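Introduction to Workplace Facilities
Unit 5: Personal Storage and the Changing Area

Reading before the class: the short text on door hardware from Unit 4. Please bring your own tape measure.

5.1 What this unit is for

In the previous units we discussed the entrance, the reception and the corridors. Now we come to a part of the building which receives very little attention in the planning, and then receives many complaints later. I mean the room where people leave their coat, their bag, their shoes and sometimes their lunch. In a small company it is perhaps only a corner of the corridor. In a factory or a hospital it is a real room with its own ventilation and its own cleaning schedule.

After this unit the student should be able to choose a type of locker for a given group of users, to place a row of lockers in a room with enough free floor, and to write a simple inspection sheet. We do not speak about the price in detail. Prices change each year and you will find them from the supplier when you need them.

5.2 Words we use

In the exercises I ask you to use the same words, so that we understand each other.

Body: the box of the locker without the door.
Column: the compartments which stand one above the other.
Bank or row: several columns fixed together.
Side panel: the outer wall at the end of the bank.
Vent slots: narrow openings cut in the door or in the side panel.
Louver: a vent opening with a small slope of metal over it, so that it is more difficult to look inside.
Latch: the part which keeps the door closed.
Recessed pull: a handle which sits in a hollow of the door and does not stick out much.
Lock plate: the small plate around or behind the lock.
Plinth: the base on which the bank stands.

Students often write "lock" when they mean "latch". A door can have a latch and no lock at all. On the inspection sheet these are two different lines.

5.3 Types of locker

The full-height locker has one door for each column. It is good for long coats and work clothes. It takes a lot of wall for few users.

The two-tier locker has two doors in each column. It is the usual choice for an office or a school. A short jacket will hang well, a long coat will not.

The multi-tier locker has four or more doors in each column. It is suitable for bags, telephones and documents, and for visitors who stay one day. Please do not plan it for people who must change their clothes.

There is also the mixed bank, where one part is tall and another part is divided. I recommend it for buildings where the number of users changes during the year. At Floserside, where I worked before I started to teach, we had a mixed bank at the staff entrance and it served well, although in February, with heavy coats, the tall part was always full.

5.4 Material and color

Most lockers you will meet are made of painted sheet steel. Light gray is very common. It shows dust less than white and scratches less than black, and a repair with paint is easy to match. Dark doors look elegant in the catalog, but in a room with weak light people cannot find the keyhole.

Other materials are used where there is much water, for example near a swimming pool. We return to them in Unit 8.

5.5 Handles, latches and locks

It is useful to look at the hardware of a bank as a whole and to ask how many different kinds there are. In an older building you may find a slim latch on one door and a recessed pull with a small lock below it on the door beside. Each kind is perhaps good in itself. For the person who keeps the spare parts and the keys it is more work, and on your plan you must write down which kind is where.

The height is also important. Hardware near the floor is difficult for a person who cannot bend easily, and it is closer to shoes, mops and chair legs. If the low compartments are given to users, give them to people who have agreed to it.

For keys, the rule in this course is simple. Each lock has a number, the number is in a register, and the spare key is kept in another room. In the exercises we use the register form from Plimivov, which you received with Unit 4. It has one line for each door and 25 lines on each page.
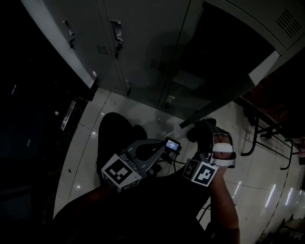

Sioned Nicholas

5.6 Ventilation

Clothes and shoes need air. For this reason the doors of gray metal lockers like these have horizontal slots, and there can be a larger grille with diagonal louvers on the side of the unit. When you plan the room, be careful that you do not close the side grille with another cabinet or with a notice board. I have seen many good lockers which were pushed against a wall on the ventilated side, and after one winter the users were asking why there is a smell.

Leave 200 mm between a side grille and the next object. It is the figure we use in this course. If your building has its own rule and it is more strict, follow the rule of the building.

The slots must be cleaned. A dry brush is enough in most cases. Do not spray a cleaning liquid into the slots, it will run down on the clothes inside.

5.7 The floor in front of the lockers

The free floor in front of the bank is a part of the locker. A door needs its own width to open, and behind the open door a person must still be able to stand. When there are two banks face to face, two persons will stand back to back, and others will want to pass between them.

Large pale tiles are a frequent choice. They are easy to wash and the room looks lighter. With a glossy surface you will have reflections of the ceiling lights on the floor, as on the tiles near the chairs in the photograph. Some users do not like it, and a person with weak eyesight may take a bright reflection for water. A matte tile is more calm for the eye, but dirt can stay longer in its surface. Ask always for a sample, and put it on the floor under the real lamps before you decide.

Grout lines are helpful for you as planner. If you know the size of one tile, you can measure the room without a tape, only by following the lines. We will practice this in the second exercise.

5.8 Chairs and benches

People sit down to change their shoes. If there is no seat, they will lean on the doors, and the hinges will suffer from it.

A fixed bench is the best solution for a changing room. It stays where you have drawn it. Loose chairs are cheaper and can be used elsewhere, but they walk around the room. Chairs with thin metal legs take little space for the eye, yet the legs stand wider than one thinks, and beside a bank of lockers they come quickly into the path of the lower doors. On a tiled floor the small feet of the legs should have plastic or felt caps. Check the caps on each inspection and keep a bag of new ones.

If the same room is also used for desk work, draw the chairs on the plan in their pulled-out position, with a person on them. Many students draw the chair under the desk, where it takes no space. Then the real room is too narrow by one person.

5.9 Light

A locker room with dim light is unpleasant, and the inside of the compartment is even darker than the room. Place the lamps in front of the bank and not over its top, so that the light falls into the open compartment. When there is a dark wall or a dark cabinet at the end of the row, it takes light from the nearest doors. Consider one more lamp there, or a lighter surface.

Motion sensors are allowed, but set the time long enough. A person who sits and ties the shoes does not move very much.

5.10 Inspection sheet

Write one sheet for each bank, two times a year. Lines which must be on it:

Doors close without force
Latches complete and not bent
Locks turn, number readable
Vent slots free of dust and paper
Side grille free
Open doors do not touch other furniture
Bank fixed to wall or floor
Tiles and grout in front of the bank without damage
Chairs: caps on all feet
Lamps working

Under the lines leave space for remarks. A remark should say which door, what is wrong, and who will do the work. "Door bad" is not a remark.

5.11 Exercises

Exercise A. A workshop has 25 employees who wear work clothes and safety shoes. The available wall is 3000 mm long. Choose a type of locker and draw the bank from the front. Does the wall suffice? If it does not, propose what to do with the others. Write your assumption for the width of one column.

Exercise B. Go to a tiled corridor or room in the building. Measure one tile with the grout line, then find the length of the room by the lines only. Measure again with the tape and write both results.

Exercise C. Take the catalog page of Marciniak or the page of Flodeck from the course folder. Find for one model the kind of handle, the kind of lock and the place of the vent slots. If some information is missing on the page, write the question you would send to the supplier. Two or three polite sentences are sufficient.

Exercise D. Work in pairs. Inspect one bank of lockers with the sheet from 5.10. One person reads the lines and the other opens the doors. Open only lockers which are not in use, and ask at the office before you begin.

5.12 For the next class

Exercises A and C are to be given in on paper, with your name on each page. Exercise B we discuss together, please bring the numbers. Unit 6 is about cleaning cupboards and the storage of mops and buckets, and you will need again the list of words from 5.2.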